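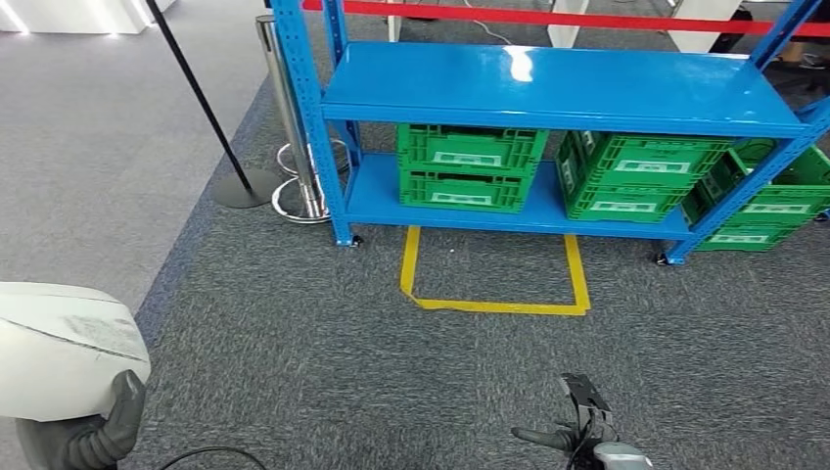

Valter Mota heard it before he felt it, a flat thud from the direction of the river, and then the kitchen window was in the sink. He had lived on the Torklow side of the Keltex solvent works for most of his life and says he had never given the tanks much thought.

The fire that followed on April 15, 2025 burned through the night and into the next afternoon. Police cleared every street within 400 metres of the fence, going door to door in the dark. By morning 3212 people were out of their homes, most of them in the sports hall at Mellor or with relatives further up the valley.

No one was killed. Three workers on the late shift were treated for burns, and one of them was still in hospital in May.

What people in Torklow talk about now is the warning, or the lack of one. The works had a siren. It was tested each month and everyone knew the sound, but it ran off the same supply as the pump house, and the pump house went first.

"We were told by a policeman with a torch," Mota says. "He didn't know which way the wind was blowing either."

Keltex says a second siren with its own battery is being fitted. It has also offered 1000 pounds to each household that was moved out. Some have taken it. Others have been advised to wait for the inspectors' report, as the form that comes with the money is four pages long and not easy to follow.

The Terkport road reopened after a week. Lorries use it again, though the ones for the works are now held at the top of the hill until the gate rings up to say there is room.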